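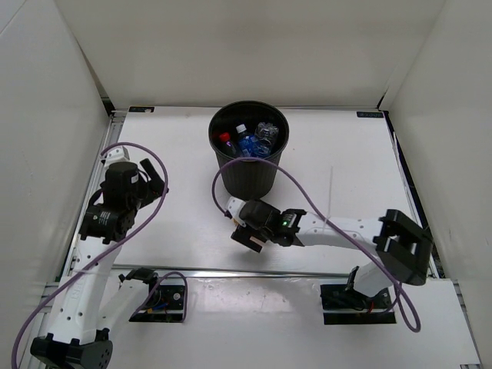
Who decides when a two-armed cell may run without a person standing beside it?

The cell supervisor decides, in writing, and the permission lapses at the end of the shift. We spent most of this period getting to those two lines, and the first draft ran to three pages.

## Progress to September

The grant pays Hovavley to write working rules for small sorting cells and to try them on real ones. The rulebook now has 75 rules, down from 159. Tiburcio Arellano went through the long version with a pencil and asked of each rule who would check it. Where the answer was "everyone", the rule went.

What survives is plain stuff:

- Speed limits are set per task and written on the cell sheet.
- Both arms stop if either one stops. This was argued over for longer than I care to report.
- Cables are looked over before the first run of the shift, with the arms moved by hand through their full reach.
- Anything placed in the shared area, bins included, goes on the cell sheet with its position.
- Changes to a gripper count as changes to the cell, however small the person making them says they are.

The cable rule has been the most useful. It has also been the least popular, as it takes place before coffee.

## Trials

We logged 1,607 supervised runs under the draft rules, most of them bottle sorting. Karla Robles read the stop records and found that the commonest reason given was "other". The form now has a box for saying what "other" was, and it must be filled in before restart. Complaints have been received and filed.

Indier has adopted the cell sheet as it stands. Skasosine has adopted it with a logo. D'Amico would like a version for cells with one arm, where the rule on both arms stopping will need some thought.

## Money and what is left

Spending is on plan, apart from printing, which is over - people will keep laminating drafts.

Still to do before the next report:

1. Settle who signs when the supervisor is also the operator.
2. Run 100 further trials with the shortened restart form.
3. Agree the wording on remote stops. We have two versions, each with one supporter.

We ask for no change to the budget. We do ask for a decision on item 1, which has been with your office since the last report and which we can't settle ourselves, both of us being supervisors and operators.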